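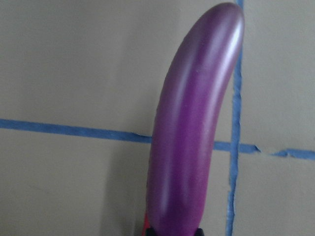 Figure 4. Wrist camera view with the toy eggplant held in the gripper.

4. Checking the wrist camera and the pick positions

Do this section after the arm has been bolted down and the gripper fitted (section 3). Repeat it whenever the wrist camera has been taken off, the gripper fingers have been changed, or the tape grid has been laid again. The procedure applies to both arms at the Plillham cell. Do one arm at a time and leave the other in its parked position with the motors off.

You need the teach pendant for the arm, the box of toy food, a soft cloth, a roll of blue tape, and the cell log sheet.

CAUTION: Keep the pendant in your hand while the arm is powered. The emergency stop must be within reach at every step. Two people at the cell means one person jogs and the other stays outside the rails.

4.1 Wrist camera

1. Set the speed override to 6 percent.
2. Wipe the camera lens with the dry cloth. Do not use cleaning spray.
3. Open the wrist view in Drirkonura and wait for the picture to settle.
4. Put the toy eggplant upright between the fingers and close the gripper from the pendant. Keep your own fingers above the closing height.
5. Jog the arm until blue tape shows behind the toy. The tape should be easy to tell from the surface behind it, and the toy should be large in the view, as in Figure 4.
6. Check that part of a gripper finger shows at the bottom of the view. If no finger shows at all, the camera is tilted too far up. Loosen the two bracket screws, tip the camera down slightly, and tighten them again.
7. Save one picture under the arm's name and write the file number on the log sheet.

Note: Shiny toys throw a highlight. A narrow one is fine. If it spreads over most of the toy, turn the toy a little in the fingers or move the lamp, then save a new picture.

Note: Torn or lifted tape should be replaced before section 5. The grid finder in Drirkonura looks for straight edges and may put a corner in the wrong place where the tape is ragged.

4.2 Pick position

1. Open the gripper and take the toy out by hand.
2. Lay the toys and dishes out on the cardboard. Leave the cells nearest you clear so you can reach in.
3. Load the program WYSS-CHECK and run it in step mode.
4. Stop the program when the gripper is above the first toy. The fingers should point straight down (Figure 5). 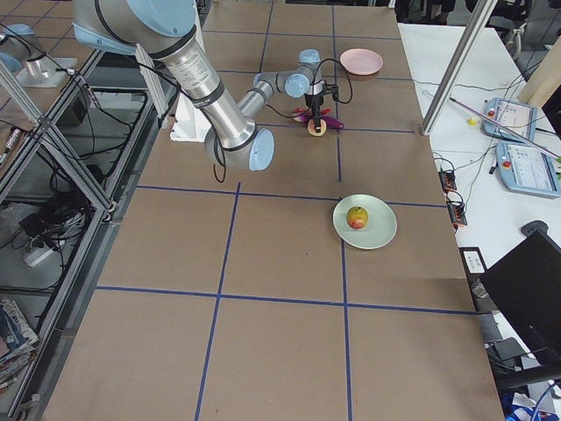
Figure 5. Gripper pointing down over the toys. Pendants on the side table at right.

5. Look at the gripper from the near edge of the table and again from the side. If it leans, correct it at the wrist joints only and teach the point again.
6. Lower the arm in small jogs until the fingertips are level with the middle of the toy. Close the gripper, lift, and hold for 6 seconds.
7. Put the toy down, open the gripper, and raise the arm clear of the table before going to the next point.
8. When all points are done, run the program once without stopping, still at 6 percent.

CAUTION: The gripper cable needs slack in every position. If it pulls tight or rubs on a joint cap, press stop and route it again before going on.

Do not raise the override to 100 until the Wevitz grip test in section 6 has been passed. The pass mark is 97 good lifts out of 100.

Questions about the camera bracket go to Remo Lanz. Changes to the taught points go to Vinzenz Riedl.

Section 4 last changed 4/28/23.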